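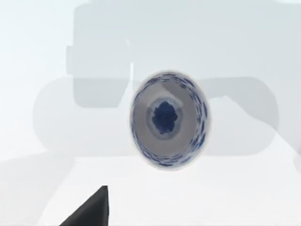 Blue and white bowl, with a dark motif at the bottom.

The organ was already out of tune when Annick Mallet came into the hall at Gradden, and the concert was in two hours.

"It is the damp," said Pascal Guillot. He was lying on the floor behind the pedals, and only his shoes could be seen. "In January it is always the damp."

"You said this last year also."

"Last year it was also the damp."

She put her violin case on a chair in the first row and counted nothing, looked at nothing. She had played in this hall when she was nineteen, for a public of farmers and their wives, and a man had slept through the whole slow movement. Tonight they had sold 455 tickets. The festival had never sold so many for one evening, and she knew the reason very well. Mikkel Lauritsen was going to sing the Flotov songs, after eleven years of silence.

He had not come yet.

"Did somebody call him?" she asked.

"Valentin went to the station." Pascal hit one key, listened, and made a small sound of pain. "The train from Gomier is late."

Annick took out the violin and tuned it to the organ, then to herself, then again to the organ. The two did not agree. Outside, people began to stand in line under umbrellas.

At twenty past six Valentin Le Goff came through the side door with a wet coat over his arm. Behind him walked a thin man with gray hair and one small bag. It took her a moment to understand that this was Mikkel.

"I am sorry," he said. "I sat in the train and I almost did not get out."

"But you did get out."

"A child was standing in front of the door and I had to help her with her suitcase. Then the train left."

Pascal stood up from behind the organ, with dust on both knees. "Can you sing it a little lower?" he asked. "The high pipes are bad tonight."

Mikkel put down his bag. For the first time he smiled — a little, on one side of the mouth.

"I was going to ask you the same," he said.

Annick lifted the bow and gave him the note.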